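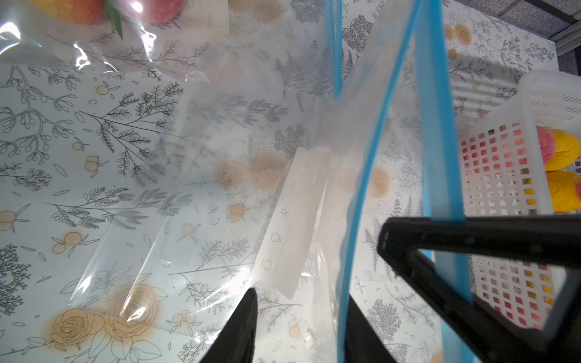
STUDENT PROJECTS / MATERIALS AND PACKAGING

Reuse of Zipper Storage Bags in Household Dry Goods Storage

1. Background

Resealable plastic bags are sold as a storage product, but many households throw them out after one use. The film is usually low-density polyethylene, which is difficult to recycle through curbside collection because thin film tangles in sorting equipment. Washing and reusing the bags is a common alternative. The question for this project was whether a reused bag still keeps moisture away from dry food well enough to be worth washing.

2. Materials

Two bag types were tested, listed here by store label: Grinance (single zipper) and Morkari (double zipper). The test material was table salt dried in an oven and cooled in a closed jar. Each bag was filled with 500 g of salt. Salt was chosen over flour because it is cheap, does not spoil, and can be dried again between runs.

3. Method

Bags were washed by hand in warm water with dish soap, turned inside out and air dried on a rack. One group of each type was left unwashed as a control. A second group went through 5 wash cycles before filling. The filled bags were closed, pressed flat to remove excess air, and weighed on a kitchen scale with a resolution of 1 g. They were then kept on a shelf in a closed bathroom, where humidity was higher than in the rest of the apartment. Weighing was repeated every morning at the same time for two weeks in May.

4. Results

The unwashed bags of both types showed no weight change that the scale could register. The washed Morkari bags gave the same result. The washed Grinance bags gained roughly 2 g over the test period, and the salt near the opening had formed small lumps. When these bags were filled with water and turned over, drops came out at the corner where the zipper meets the side seam. No leaks were found in the film itself.

5. Discussion

The weight gain is close to the resolution of the scale and should be treated with caution. The position of the lumps and the water test both point to the end of the zipper as the weak spot. Turning the bags inside out probably bends the track at that point, and a run with bags washed right side out would be needed to confirm this. Temperature was not logged, and the bathroom was in normal use during the test.

6. Further work

A scale reading to 0.1 g is available in the Leitão lab and will be used for the next series. The Cekunero humidity logger ordered for this project arrived after the last weighing and has not been calibrated.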